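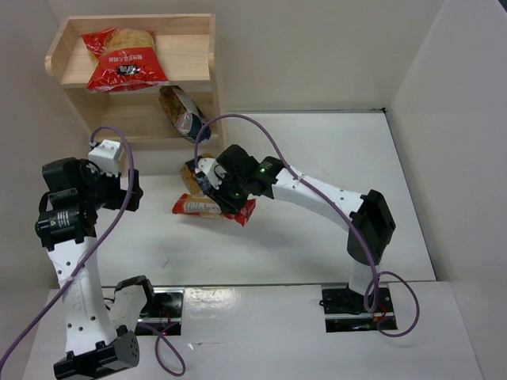
Why does the record keep `flat` and `leaning` apart, a comment on the draft card asked, when both packets are off the work surface and both count as shelved?

Short answer: they count as shelved in the totals and they are kept apart in the `pose` field. The red bag lying on the upper board and the white and blue packet leaning in the lower compartment are both shelved, and only one of them is flat. People who only want totals can ignore `pose`. People planning shelf space can't, as a leaning packet takes up height and depth that a flat one leaves free.

# Letix Shelf Layouts: snack packets

Layout records for small snack packets on a two-board wooden shelf unit and the white surface in front of it. Each record gives the position of every packet at one instant. Kept by the Zerkholm packing group.

## At a glance

| Field | Value |
|---|---|
| Layouts | 97 |
| Packet types | 24 |
| Shelf units | one |
| Record format | CSV, UTF-8 |
| Units | millimetres, degrees |
| Language of notes | English |
| Status | in use, still being corrected |

## What is covered

Single-serve snack packets in soft wrappers. Most have a clear window or a see-through wrapper, so the food can be seen. The shapes vary a lot: flat bags, puffed bags, and wrappers that follow the shape of a single pastry.

Boxes, tins, bottles and anything with a rigid tray are left out. Two packet types with a cardboard insert were recorded early on and later removed; their ids are retired and won't be reused.

## The shelf unit

Unfinished light-coloured wood. Two side panels and two horizontal boards, giving an upper and a lower compartment. It stands against the back wall, and the work surface runs forward from it.

The front edge of the upper board matters more than we expected. A bag laid on the board can hang over that edge and still be stable, so the edge is the reference line for the `overhang` field. The bare wood has more grip than the painted unit used in the trial run, and none of the trial records were carried over.

Do not seal or varnish a copy of this unit if you want to compare your own layouts with these.

## Fields

One row per packet per layout.

- `layout_id` -- integer, starts at 1, no gaps.
- `packet_id` -- matches the key in `packets.csv`.
- `zone` -- `upper`, `lower`, `surface` or `held`.
- `pose` -- `flat`, `leaning`, `upright`, `partly_upright` or `unclear`.
- `overhang` -- distance past the front edge of the board, in mm. Zero if level or set back. Blank outside the shelf.
- `tilt` -- degrees from horizontal along the long side of the packet. Blank for `flat`.
- `contact` -- ids of any other packets touched, separated by a semicolon.
- `face` -- `front`, `back` or `unclear`, meaning the side turned towards the viewer.
- `note` -- free text, 100 characters at most.

`packets.csv` holds the packet descriptions: main colours, window yes or no, label language where it can be read, outer length and width, and gross weight. Colours are plain words. If a wrapper has two main colours the larger area comes first, and where it's too close to call they are in alphabetical order.

Product names are not recorded. Labels change between batches, and the same wrapper sometimes turned up with different text.

## Zones

`upper` means that most of the packet is carried by the upper board. A bag that hangs over the lip is still `upper` until half its length is past the edge.

`lower` means inside the lower compartment, however the packet is supported. A packet leaning diagonally with one end near the upper board is `lower`. It does not get a second row for the board above it.

`surface` is the flat white area in front of the shelf. A packet lying there with something pressing on it is still `surface`; the pressure goes in the note.

`held` is for a packet in a grip, whether or not it also touches the surface or another packet. The `pose` field is still filled in. In the opening layout the tan and yellow packet is `held` and `partly_upright`, and the red and white one is `surface` and `flat`.

## Poses

The line between `leaning` and `upright` is drawn by eye first and checked against `tilt` second. If the two disagree, the eye wins and the row is flagged in the note. This was argued over. A soft bag bends in the middle, and its tilt can be measured two ways with two different results.

`partly_upright` was added after the first pass. It covers packets raised at one end or resting on a narrow side without standing up by themselves. Before that they were split between `leaning` and `unclear` with no pattern, and 29 rows had to be done again.

`unclear` is a proper value. Please don't fill it in from the neighbouring layouts.

## How the layouts were recorded

All views are from a fixed camera, so the shelf appears from the same side throughout. Positions were read from the view, then entered by one person and checked by a second working from a blank sheet. Where the two sheets differed the layout was read a third time.

Packet sizes in `packets.csv` were taken with a steel rule on a full, unopened packet. Width is across the seals. Puffed bags were not pressed down before measuring.

Lighting was left alone during each session. Clear windows and glossy wrappers can still show a bright patch that hides part of a label, and rows affected by this have `glare` in the note.

## Known problems

- Depth is weak. How far back a packet sits in the lower compartment is often hidden by the board above, and there is no field for it.
- `overhang` is good for flat bags and poor for crumpled ones. A folded corner can add several millimetres that mean very little.
- Red wrappers are over-represented. The packets came from one shop run in Clitutville and that is what was on the shelf.
- Window contents are described loosely (`bread-like`, `crinkled`, `rounded`). Don't use these words to tell food types apart.
- Label language is blank for many rows where text is visible but too small to read.
- `contact` misses touching that happens behind a packet.
- Layouts 1 to 24 were recorded before the surface was wiped down between sessions. Crumbs are mentioned in a few notes and were not removed from the record.

## Suitable uses

Checking shelf plans for soft packets. Comparing ways to describe how loose goods lie. Practice material for people learning to fill in layout sheets, which is how the Medina site uses it.

It is a poor fit for sales or stock work. There are no prices and no use-by dates, and four packets in view says nothing about how many were bought. It should not be used to estimate how many packets a shelf unit will hold either, as the unit was never filled on purpose.

## Reading a layout

Filter on `layout_id`, then sort by `zone`. The order inside a zone has no meaning. A layout with two packets in `upper` does not tell you which is on the left -- use the `note` if it has been filled in, or go back to the view.

A typical set of rows:

```
layout_id,packet_id,zone,pose,face
1,P07,upper,flat,front
1,P12,lower,leaning,unclear
1,P03,held,partly_upright,unclear
1,P18,surface,flat,unclear
```

Measured columns are left out of this sample for width.

## Corrections

Send the `layout_id`, the `packet_id` and the value you think is right. One correction per line, please. Corrections are read on Wednesday and go into the next build if both checkers agree. Rejected ones are kept in `rejected.csv` with a short reason.

Changes to the zone or pose rules need more than a single row behind them. If a rule gives an odd result, list every layout where it does.

## Files

- `layouts.csv` -- all rows
- `packets.csv` -- packet key and sizes
- `views/` -- one view per layout
- `retired.csv` -- ids no longer in use
- `rejected.csv` -- corrections not taken up
- `CHANGES.md` -- build notes

## Open items

- Decide whether `held` should be a zone at all, or a separate yes/no column.
- Add a depth field for the lower compartment, even if it's only `front` and `back`.
- Remeasure P12. The two recorded widths don't match and the original packet has been opened.
- Replace `light` with something better for wrapper panels that are neither white nor cream.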